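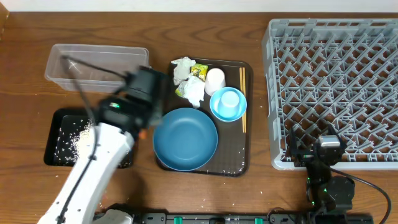
Refill shops were supposed to be finished by now. Two summers of people telling me so, usually people who have never been in one. So I went over to Skolville to ask the woman who runs Prekwood, which sells dry goods by weight out of what used to be a shoe repair place. Four years open. Still there. She didn't want her name in this and I said fine. We talked before opening and then in bits between customers, so some of this is out of order. I'd asked what a person needs to get started and I had in mind those tall glass jars with cork lids, the ones in all the adverts. Wrong answer apparently. A clear plastic tub, rectangular, open at the top, nothing in it yet – she'd take that over the jars any day. "You can see into it, you can stack it, you drop it and you've still got a tub," she said. "People buy the jars first and then they're frightened of them."

She came to it sideways. Worked in the office of a builders' merchant, did the invoices, got bored. The shoe place came up cheap with a damp back wall. "I didn't have a plan about the planet. I'd like to say I did. I wanted a shop and I couldn't afford fridges." Dry goods don't need fridges. That was the whole of the thinking, she says, and the rest got painted on the sign later.

The first year was bad. She'd ordered as if everybody in town ate like she did, so there was a great deal of buckwheat. Nobody wanted buckwheat. She was putting it in soup for months and giving it to her sister. What they wanted was porridge oats, plain flour, sultanas, washing powder. "Boring things. They wanted the boring things a bit cheaper, and to have a chat." I asked if it was cheaper. She pulled a face. Some of it is. Oats yes, flour usually, herbs and spices by a mile becuase you only take the spoonful you need. Nuts, no, and she won't pretend. A supermarket buys nuts by the lorry.

She has 106 things on the list at the moment, written up in chalk pen on a board by the door, and she'd like it to be fewer. Every new line is another bin to clean. That's the part she kept going back to, cleaning. I'd come wanting to talk about habits and waste and she wanted to talk about scoops. Which scoop goes in which bin, the coloured tape on the handles, what happens when somebody puts the chilli scoop in with the icing sugar. (A christening cake happened. She paid for another.) Bins get emptied right out before they're filled again, never topped up over the old stuff, and that means there's always a day when the shelf looks half bare and somebody asks if she's closing down.

"They ask very kindly," she said. "They put their heads on one side."

Moths, then. I had to ask. She went quiet and then told me the lot. Second summer, one sack of something, she is nearly sure it was the bulgur, and by the time she saw the first one on the ceiling it was too late for that whole wall. Shut for nine days. Everything in the outside bins, shelves off, vinegar, the hoover, then the crevices with a cocktail stick. She thought that would be the end of it. She put a note in the window saying exactly what had happened, and her mother told her off for it, said you never write the word moth on a food shop. But people came back. A few came back because of the note, they said. Now every sack goes in the freezer out the back before it goes near a bin, and there are sticky traps she checks each morning with her tea.

Suppliers are the other headache. Most of the grain and pulses come through Tundia, who deliver on a pallet and won't split one. So you need room, and you need the money up front. She shares with another shop a few miles off and they halve the sacks between them in a garage, with a bathroom scale and a lot of arguing. It works. I asked what happens if the other shop goes. "Then I've got a lot of lentils."

I asked who comes in. I think I expected young families, and there are some, with the pushchairs parked up outside. But the regulars are older and live alone. It took her a while to see why. A bag of flour is a lot of flour for one person who bakes twice a year. Half of it gets thrown out, or it sits there and goes stale and makes them feel bad. From her they can have a cupful. One man gets four dried apricots. Every visit, four. He counts them into the bag himself and she rings it up and it comes to pennies, and she says it's the nicest sale of the day.

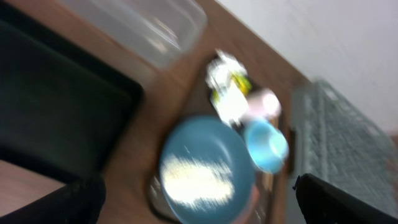 One reader wrote in after our April piece on packaging to say that all this is very well if you've got a car and a free morning, and that she had tried her own nearest refill shop for a month and given up over the carrying. Full tubs are heavy, the bus is twenty minutes, and the lids come off. She wanted to know whether anybody running these shops had ever done the weekly shop on foot with two kids. I read that bit out.

Long pause. Then: "She's right." Prekwood doesn't deliver, it did for a bit and the petrol ate the lot. What she does instead is hold orders. You hand your containers in, you go off and do the rest of your jobs, you pick them up full. It doesn't shorten the bus. She knows it doesn't. "I can't fix the bus. I've written to them about the bus." She does keep paper bags by the till and doesn't tell anyone off for using them, which she says some shops do, and she thinks that's mad. Somebody walks in wanting to buy your oats and you make them feel grubby about a bag.

We got onto weights there. People are scared of the scales, she says, more than of anything. It goes: weigh your tub empty, write the number on it, fill it, weigh it again, take one off the other. Simple. But there's a queue behind you and it feels like a test. So she does it for them if they hang back. After a while they do it on their own and then they start showing other people, a bit bossily. The commonest mistake is too much. A first timer fills the thing to the top because it's there, and then it's 900 grams of cumin. She'll tip it back if it's not left the counter. If it has, it hasn't to go back in, that's the rule, and she's had tears over it.

What about at home, I said. What do people get wrong once they're home.

Labels, straight away. Everyone thinks they'll remember. Plain and self raising look the same, so do cornflour and icing sugar, so do about half the lentils once you've lost the bag. Masking tape and a biro will do it. Name, and the date you bought it. She doesn't decant into anything pretty at her own place, she has old ice cream tubs and a shelf that bows in the middle. And use the old before the new, and don't tip one on top of the other, same as in the shop.

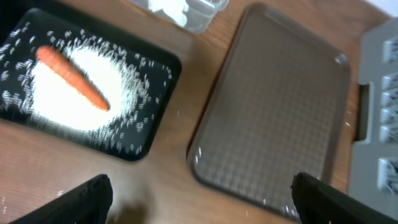
Then buy less than you think. She'd say this to everybody if it wasn't such a daft thing for a shopkeeper to say. The point of a shop like hers is that it will still be there next week, so you don't need to stock up like there's a siege coming. In the bad weather the winter before last there was a run on pasta and she let them have it, and in spring half of them sheepishly asked what you can do with that much pasta.

We'd moved next door by then, to Javier, the café, where they do a toasted teacake I'd go back for. They buy their sugar and tea off her and she gets her lunch at a discount, no paperwork involved. I asked if she'd do it again. She said ask in January, when the heating bill's in. Then she said probably yes but with a smaller window, it's murder to clean. The rent goes up next year. She's had a look at taking half the unit upstairs for storage so she can order a full pallet without the garage business, but the stairs are narrow and she's carried enough sacks to know what that would mean for her knees.

She'd like a mill, too. A little one, to do peanut butter. It's on a list. Ahead of it on the list is a new back door, and ahead of that the damp, which never did go away.

Prekwood opens at 9 most mornings, shut for lunch. Take a tub. They've got spares in a box by the door if you forget.

July 26, 2026

Home Interviews Food Round Town Letters Back Issues Contact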